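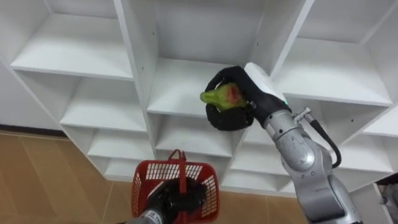
White cubby unit, compartments still empty.

August 2024, workshop notebook

Glue tests, second round. Rokeya wants an answer on the hide glue before we commit the Farquharson chairs to it, so most of the day went on that.

Mixed 100 g dry granules to 180 g water and left it to soak overnight. Heated in the small pot to 60 C and held it there. The thermometer on the old pot reads high, so I used the probe. First batch in July was cooked too hot and went stringy, and I'm not counting those results.

Cut 18 lap joints from the same ash board, all with the grain running long. Half sized with thin glue first, half not. Clamped overnight, then two days on the rack before pulling. Calum did the pulling with the lever rig and I wrote down the numbers.

Sized joints: 7 of 9 failed in the wood, two in the glue line. Both glue line failures came from the end of the board where the plane had chattered, so I suspect the surface before the glue.
Unsized joints: 4 failed in the wood, 5 in the glue line. More spread in the readings too.

Sizing is worth the extra step on ash. Not tested on beech yet. Gaetano thinks beech won't care either way. He may be right but the chair seats are beech, so we need to do it.

Open time is the bigger worry. At 18 C in the shop I had less than a minute before the glue skinned over. Warming the parts under the lamp helped. Struan suggested urea to slow the gel. Tried a pinch in the last of the pot and it stayed workable longer, but I didn't weigh it, so that tells us very little. Do it properly next time, 5 percent and 10 percent by dry weight.

Clukeck sent the wrong granules again (the coarse grade). They soak fine if left long enough. Keep them for sizing.

To do:
Beech joints, same cut, same clamps
Weigh the urea
Replace the pad on the lever rig, it's slipping above 1,000 N
Label the test pieces before they go on the shelf
Ask Alasdair if he still has the hot box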